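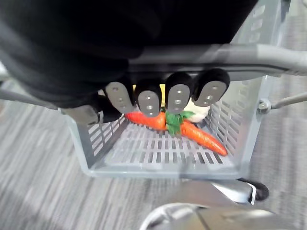

3.2 Setup and Upkeep of the Grocery Cell

The grocery cell at the Girnlow site was built to study the picking of mixed produce from open compartments. Imitation vegetables are used throughout, so that stock keeps its shape and weight between sessions. Target items are taken from a display rack and placed in a plastic basket with a slatted floor.

Before each session the operator checks the fingertip pads on the multi-fingered hand for wear and wipes them with a dry cloth. Any pad that has shifted on its finger is refitted, and the hand is then opened and closed through its full range. On the two-fingered gripper, the cable beside the arm is inspected for slack. A loose cable may catch on the front edge of the tray when the arm works from below (Figure 3). 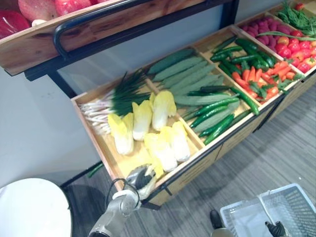 Figure 3. Two-fingered gripper near the leftmost compartment of the produce tray, with napa cabbage and green onions in front of the arm.

Over the reporting period the cell completed 3,044 picks in 146 sessions. Pads were replaced on a fixed schedule of 392 picks, a figure set by H. Mansour and S. Christodoulou after early trials at Distside. Compartment positions were measured again whenever the rack had been moved, and the new values were entered in the cell log before work resumed.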